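On cherche des mains (les vôtres !) pour apprendre des gestes à nos robots

Bonjour à toutes et à tous ! Moi c'est Jolanta Szulc, je m'occupe des sessions de téléopération chez Flillik, et je recrute du monde pour notre prochaine campagne, qui court jusqu'en juin. Le principe : vous enfilez des gants capteurs, vous mettez le casque, et le robot reproduit vos mouvements pendant qu'on enregistre. Saisir, tourner, ouvrir, poser, recommencer... On a 1 305 démonstrations au compteur et il nous en faut 2 374, donc vous voyez, il reste du boulot !

Pas besoin d'être ingénieur. J'ai eu une fleuriste et un prof de batterie, et ils s'en sortaient mieux que moi (vexant). Il faut être majeur, supporter un casque de réalité virtuelle et aimer un peu la répétition — oui, on refait vraiment le même geste très souvent.

Les séances durent trois heures, pauses comprises, et sont payées 49 euros. Il me reste 11 places.

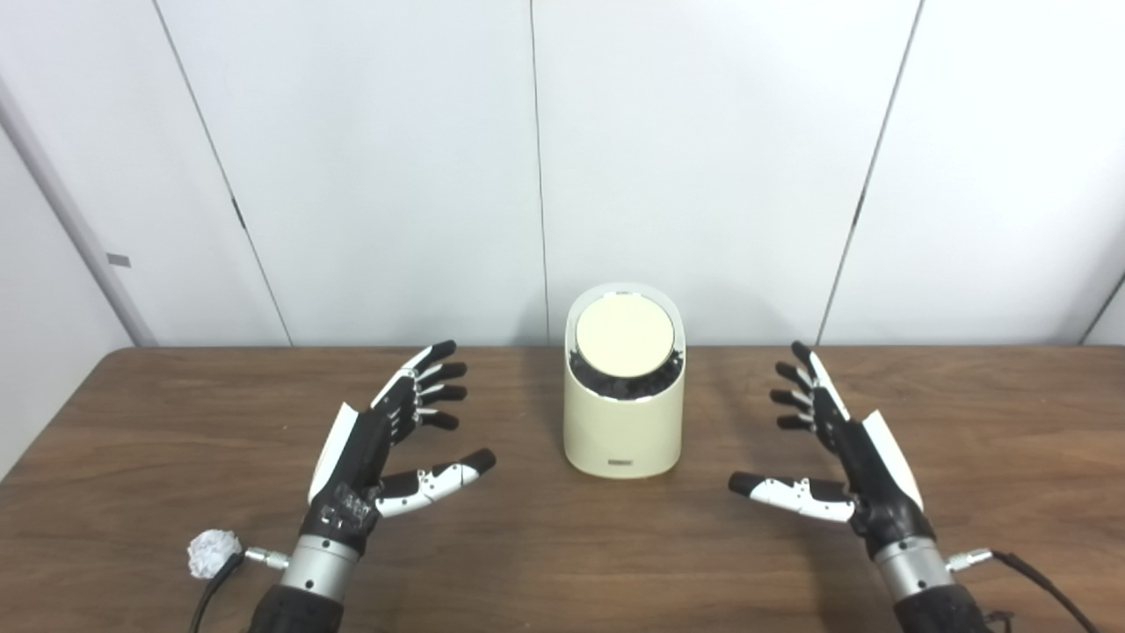
La première séance est une prise en main avec Igor Kołodziej, très patient, qui règle les gants à votre taille. Après, vous choisissez vos créneaux, matin ou après-midi.

Ça vous tente ? Écrivez-moi deux lignes avant le 13 mars 2026, avec vos disponibilités et votre main dominante. Les gauchers sont les bienvenus, j'en manque !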